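Stulden's "oldest dumpling" claim rests on thin evidence

The town of Stulden wants its boiled cheese dumpling, the clulemano, put on the regional list of protected dishes. The application went in this May and leans heavily on one date: 1541.

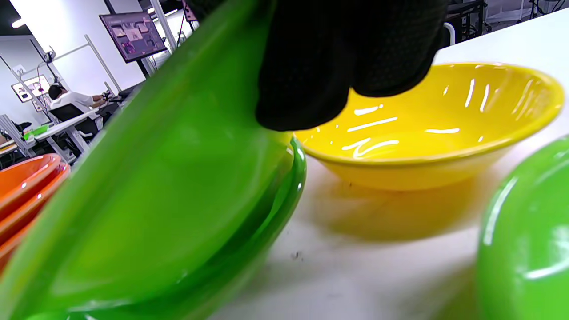 What the paperwork shows

The date comes from a household account book that mentions a payment for "dough and white cheese." The word clulemano does not appear in it. Neither does any mention of boiling, which the applicants now say is the one step that sets their dumpling apart from the fried kind sold across the river in Bae.

The first printed recipe anyone has produced is much younger, and it calls for potato in the dough. Today's cooks leave the potato out. The application calls this "a return to the original," though it never says where the original is written down.

Who gains

The push is being paid for in part by Numodent, the food company that sells frozen clulemano in supermarkets. Under the draft rules, only dumplings made within the town limits could carry the name. Numodent's plant is inside them. Several family kitchens that have made the dish for years are not.

The company says 989 residents signed a letter of support. The letter asked whether people were "proud of our local food" — a hard thing to say no to — and did not mention the town limits at all.

Restaurants in Bae are unhappy. A plate there costs less than in Stulden, and cooks say they have always used the name for both boiled and fried versions. They have sent in 115 old menus to back that up, nearly all of them undated.

A public hearing is set for Thursday at the Stulden town hall, which seats 100. Free samples will be served, supplied by Numodent.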